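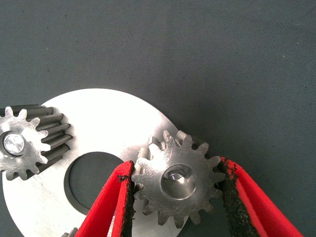 Valdis Jõgi
Lab tutor, Handling and Gripping, Warkham

Session 6 notes. Comparing finger pads

Typed up fast before the next group, so check against your own notes. Monday, June 26, 2023.

What we want out of today: which pad for small spur gears, foam or the moulded Vakinora strip. Same arm, same red fingers, same gears, same plate. Only the pad changes. If you change two things at once your table is worthless, start again.

Foam first. Black, rough, gives a lot. Goes in between the teeth a bit, good for holding, bad for the foam. Look at the inner edge of the finger and you'll see it fraying and bits clinging on. Write down pad condition at the start, not just at the end.

Force setting: begin at 20 (percent, on the Koppel controller), go up to 40, no further with foam. 40 picks per pad per group. Reset the counter yourselfs.

What counts as a slip: gear turns between the pads, or tilts and stays tilted. A tilt on closing which then settles is NOT a slip, note it separately.

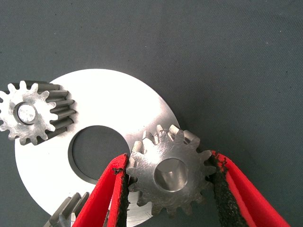
Ljubica Stojanovska asked whether a small tilt really matters if the gear gets put down flat anyway. Depends on the next step. For dropping on a plate, no. For sliding a bore over a shaft, yes, and you'd want the angle logged every time. We do shafts in session 7 so get in the habit now.

Where to grip. Across the diameter, pads on the teeth. Tooth tips against the pad means a small contact area, so the foam does most of the work. A stiff pad may touch two tips a side and rock. That's my guess for the Vakinora strip, prove me wrong.

Cameras. Wrist camera for the last bit of the approach, overhead one for finding the plate. Bright metal washes out badly on the wrist view. Bring exposure down before you touch the lights, the other bench shares them.

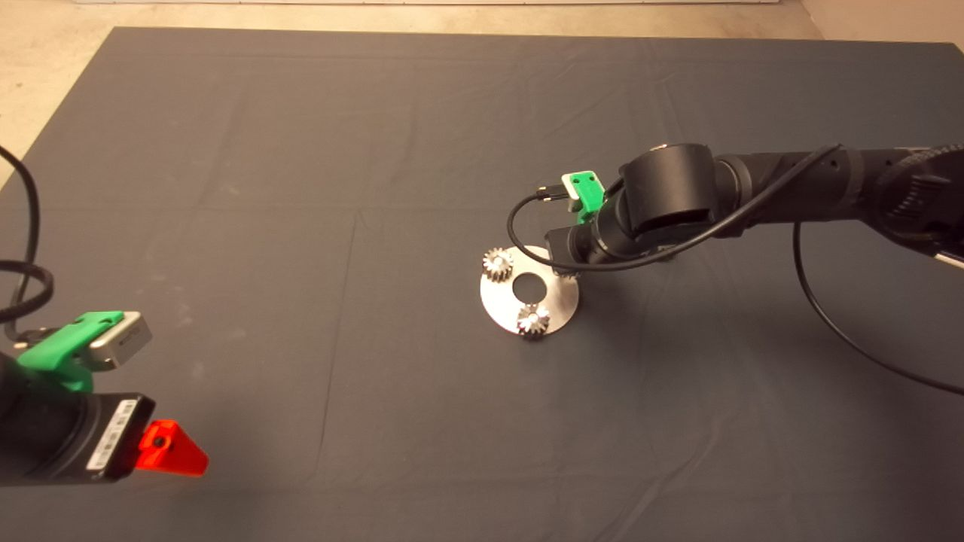

Approach speed next. 200 mm/s over the cloth, then slow right down, 20 mm/s for the final drop. Cable loops need slack at the wrist, do one full dry move with nothing gripped and watch the cable the whole way. Stop if it goes tight. Hand on the stop button, not near it.

Both arms powered means both arms can move. Park the one you arent using and tell your partner it's parked.

Pad swap: arm off the table, fingers open, power down, then swap. Old pads in the tub with your group letter on. Grokateck log sheet open on the bench laptop, one line per pick, no filling in from memory afterwards.

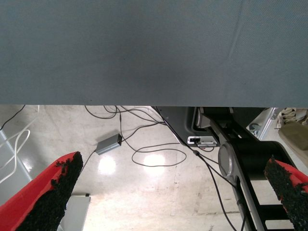
Fig. 4. Gripper open, wrist camera view. Cables on the floor beyond the table edge.

Mind your feet in there. Walk round, don't step over.

To hand in: slip table for both pads, pad condition before and after, half a page on which you'd choose and at what force. Say what you didn't test. Last November most groups forgot the units, marks off for that again.

Read section 3 of the controller guide before session 7.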